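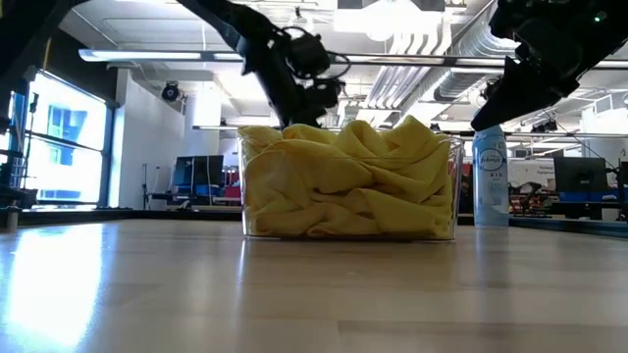 Yellow cloth in a clear tub, with a can of Febreze Air on the table to its right.

Review: Whitelaw Nedus 19 clear storage tub

The Nedus 19 is the mid-size open tub in Whitelaw's clear storage line, rated at 19 liters and sold with a separate snap lid. I bought a set of 4 in April for a linen closet with shelves 16 inches deep and have used them daily for cleaning cloths, pillowcases and spare towels.

Wall stiffness is good. Loaded with folded bath towels, the long sides bow outward by less than a quarter inch at the midpoint. The Soltmont tub I used before bowed enough to catch on its neighbor whenever I slid it out. Whitelaw molds a thicker band under the rim, and that seems to account for most of the difference.

The base is smooth, with no feet. On painted shelving it slides easily. On wire shelving the corners drop into the gaps, and a liner is needed.

Clarity after three months is acceptable. Fine scratches have formed on the bottom and on one end wall where two tubs rub together. Labels peel off without residue if removed within a few weeks. One older label needed rubbing alcohol.

The lid is the weak part. It closes firmly along the long sides, but the short sides lift when the contents stand above the rim, and it pops open under a stacked load. With the tub filled to an inch below the rim, a stack of 2 holds steady. I would not go to three. The lid also adds a lip that costs usable width, so I left it off on the upper shelves.

Fabric stored damp will sour in any plastic tub, and the lid makes this worse. Dry everything fully first. The plastic itself had a mild odor out of the wrapping, gone after a wash with dish soap and a night on the rack.

Empty weight on my scale was 246 grams less than the Skavance tub of similar capacity, and the Whitelaw is the stiffer of the pair. The Skavance has the better lid.

Recommended for open shelves. For stacking, buy the Skavance.

Posted 30 July 2022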